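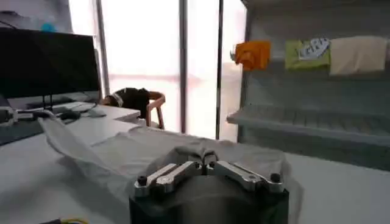 Emiliano Esteban writes that he folds T-shirts on his Kornwood table every evening, and the cloth slides well on the top without catching.

The Kornwood is a plain white work table for folding, sorting and office tasks. The top is matte and wide enough for one adult shirt lying flat – sleeves too. 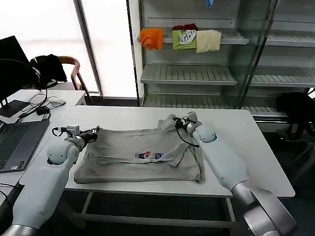

Under the top is a metal frame with a crossbar. Each table comes with 4 legs, one key and a printed guide. Please tighten all screws again after 20 days of use. 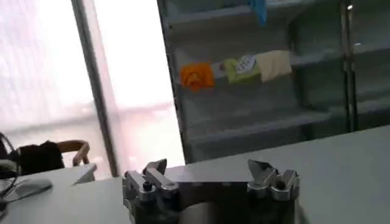

Two tables can stand side by side, one for the laundry and one for the computer. Clean with a soft cloth and mild soap only.

Order number: Kornwood 216
Ships from: Flesville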